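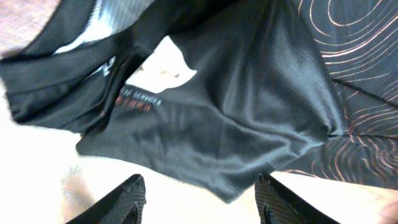 The black one, in a heap.

February 23, 2018

Day 3 of the cold shower business and I am not convinced. The article said I would feel "switched on" by now. I feel damp. It also said the habit lowers your heating bill, which I would like to see worked out by somebody who pays one. Mine from Farooqui came this morning and was 66 dollars more than in November, so whatever I'm saving on hot water is going on sitting in front of the heater afterward.

Walked to Flelton at lunch to look at the new bakery. Long line, small loaves. The sign says the starter dates from 1999. How would anyone check? I bought a rye anyway and it was fine, a bit sour, gone by four.

The step counter says 2549 for the day. I don't believe that either, it's nearly a mile each way and I took the long route back past the Celtton lot. My guess is it only counts when it feels like it.

Still haven't called Nurkov about the gutter. He'll say spring. They always say spring. Will give the showers until the end of the week, then I want my hot water back.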